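Wrist camera very soft at close range, change the camera or change the gripper fingers?

Posted by Marlies Pichler in Grippers and Cameras
Tags: two-arm setup, wrist camera, parallel gripper, soft fruit

Hello all. I am comparing two pairs of fingers for a parallel gripper on our two-arm table, the Trotero fingers (flat, hard) and the Plillunia fingers (the same length but with a soft pad). The task is simple: one arm takes the fruit, and the fruit goes into a basket. I have done the task with each pair since January and I write the results by hand in a table.

My problem is with the camera at the wrist. I want to use it to decide if the fingers are straight over the fruit before they close. But the picture is soft at every height that I need for the work.

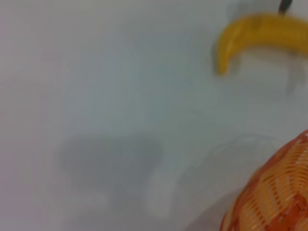 My detector was trained on sharp pictures from a camera on a tripod, and with the wrist camera it becomes very unsure. A banana it can still find by the yellow color, even when only one end of it is in the corner and everything has smeared edges like this. For the basket it gives me a box which jumps from one picture to the next. The shadows on the table are a second trouble, because sometimes the detector says there is an object in the big gray one.

I have tried:
– cleaning the lens
– exposure shorter and longer
– more light from the ceiling, which made the shadows only more complicated

The camera is from Mösli, with a fixed lens. The head camera is much better, so I put also one view from there, from the same table.
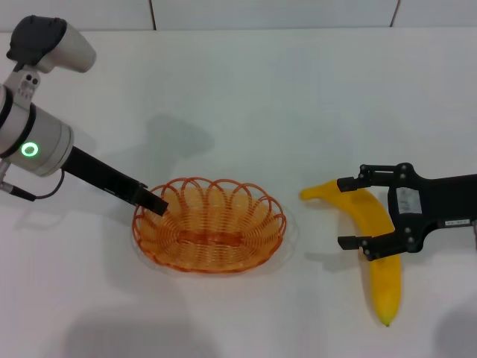 Head camera, right gripper open over the banana, left one at the basket rim.

Should I buy another wrist camera, or should I forget the wrist view and make the decision from the head? I would prefer not to change the camera in the middle of the comparison, but if I must, then I start again with both pairs. Thank you for reading my long text.

3 replies

Iddrisu Zakaria
Do not buy anything yet. Many fixed-lens modules are set at the factory for a far distance, and the lens sits in a thread with one drop of glue. If yours is built like that, you can warm the glue a little, turn the lens out by a very small amount, and look at the live picture while a printed page lies at your grasp height. When the letters are sharp, stop and put a new drop of glue. I did this on two modules and it took me one evening. Please check first with the seller if the lens can be turned at all. Some cannot, and you will break it.

After this you must calibrate the camera again, also the hand-eye part. The old numbers are not good anymore.

About your detector: train it again with pictures from the wrist. I collected 3000 at different heights and with the lamps in different places, and the false boxes in the shadows became rare. You can leave many of them with only shadow and no object, they are useful too. Keep the pictures where the fruit is only half inside, because near the grasp you will have this all the time.

For the comparison of fingers, I think the head view is enough for choosing the grasp. From your second picture I would say one can see both fingers and the curve of the banana between them. What it does not give so well is the height, so keep some other check for that.

Theresia Tanner
same problem here with the Zisomden camera. we use only the head now, works ok

Asuka Amano
I agree with Iddrisu about the focus, but I would like to add one thing about your test itself. If you change the camera now, you do not need to throw away the old results, provided that the fingers closed at positions which you taught by hand. In that case the camera had no part in the grasp. If the detector decided the position, then yes, please start again.

Also, a banana is not the same from every side. I had a hard finger pair which was very good when the fruit was taken in the middle and bad near the stem, where it is thin. I made 7 positions marked with small pieces of tape under the table edge and used every position with both pairs. Before that my results depended mostly on how I had put down the fruit, and I only noticed after over a week.

For the lamps, a sheet of white baking paper in front of each one helped me. The shadow is still there, but it is weaker – and it stays weak when the arm comes down.

Marlies Pichler
Thank you to all. The positions were from the detector, so I will start again. I wrote to Mösli on Tuesday about the lens and wait for the answer. Asuka, did you fix the baking paper with some distance to the lamp? Mine become quite hot.

Asuka Amano
Yes, a hand's width, on a wire. If your lamps are very hot, please take a real diffuser sheet and not the paper.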